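Re: [cell-practice] E-stop placement on shared food tables

Hi all,

Sorry for the slow reply, I was up at Zaretwood until Tuesday and the email there is hopeless. Quoting the bit I'm answering:

> On the draft checklist, item 18 says the stop button has to be
> "within reach of the operator". Which operator? At Brunau we've got
> one person on the table side and another on the logging desk, and
> they can't both reach the same button. Also, are we really going to
> make people write down every cable?
> Antigoni

Good questions, and I reckon the wording is too loose (my fault, I wrote it late on a Friday arvo). What I had in mind was whoever is closest to the arms. If a second person can start a motion from a desk, they need their own stop, full stop. I'd happily split it into 18a and 18b if that suits everyone.

The other thing I'd like in there is what counts as a clear path to the button. Our snack table gets pretty chockers once the racks and trays are out, and I'd rather we argued over a real layout than a tidy drawing.

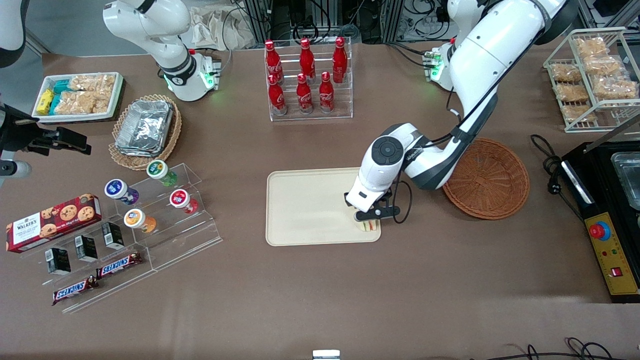
Snack table with both arms on. Stop button is on the yellow panel, right-hand side, by the black cooker.

I like having the red button on its own yellow panel, you can't mistake it for anything else. What I don't love is the coiled power cable lying on the tabletop between the basket and the appliance. My suggestion for the draft: no loose cable on the work surface within 80 cm of a stop, and anything that has to cross the table gets clipped down. So no, Antigoni, not every cable! Just the ones on the table.

Food side, quickly. Mughal's people want wrapped goods and open food kept on separate tables. I think that's overkill for a practice cell, but a sandwich handled by the gripper should go in the bin afterwards and never on the staff bench, and the fingers get wiped before the next run. Can we settle on that for version 2 and fight over the rest later?

I'll fold comments into the Zindow copy of the draft over the weekend. Shout if you can't open it, the permissions have been playing up again.

Cheers,
Mick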